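Flenmont Adds Ollik Cable and Surface Range for Shared Rooms

Flenmont, a supplier of furniture and fittings for shared workrooms, has extended its Ollik range with 4 items for long tables and the floor area next to them. Orders open in May through Dirska, the company's distribution partner.

The range covers a clip-on holder for power strips, a floor sleeve for loose cords, a lidded tissue box and a shallow round tray for phones and other small items. The power strip holder attaches to the near or far edge of a tabletop and needs no drilling. The floor sleeve is supplied in 2 lengths and can be cut with household scissors.

Development followed a survey of 2,111 rooms in which a table, seating, storage shelves and a refrigerator share one floor. In 47 percent of them, at least one cord crossed a walking path – usually between the table and the nearest wall outlet. Small items left on chair seats were the second most frequent entry in the survey notes.

Flenmont recommends that users mount the power strip first, run cords to the wall along the table legs, and only then assign places on the tabletop. Shelving should be loaded with the heaviest boxes at the bottom. Chairs should be kept clear for sitting.

Ollik items are sold separately or as a set. Replacement clips are stocked by Dirska and ship on Friday of each week. 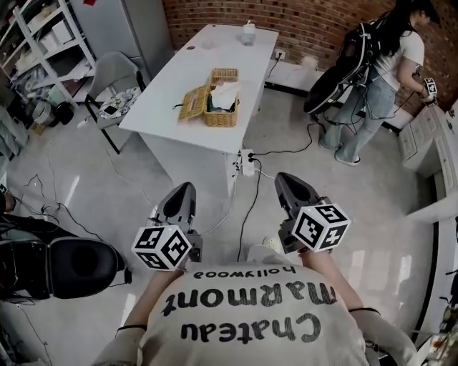 Tetteh, which fits out shared rooms and received the range ahead of release, replied that the floor sleeve should also come in a light gray, as dark sleeves stand out on pale floors, and asked for a wider clip to suit thicker tabletops.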